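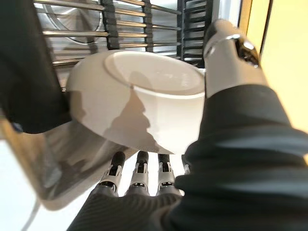
Vorell, the grasp planning package maintained by our group, is now at its July feature set. Notes for current users follow. (1/5)

**Perception.** Glazed ceramics produce highlights that the earlier depth filter treated as holes. The new filter fits the bowl's outer wall and foot ring first, then fills the missing points. (2/5)

**Planning.** Thumb and finger contacts are now solved together. The planner returns up to 10 candidates per object; the default time limit is 75 ms. (3/5)

**Control.** The grip force loop runs at 600 Hz. Sites using the Drater driver should set `rate_limit` to 1,000 before upgrading. Older configuration files will load with a warning. (4/5)

Log replay remains in a separate tool, Gostell. Questions on migration may be directed to Yurii Hordiienko through the project issue tracker. (5/5)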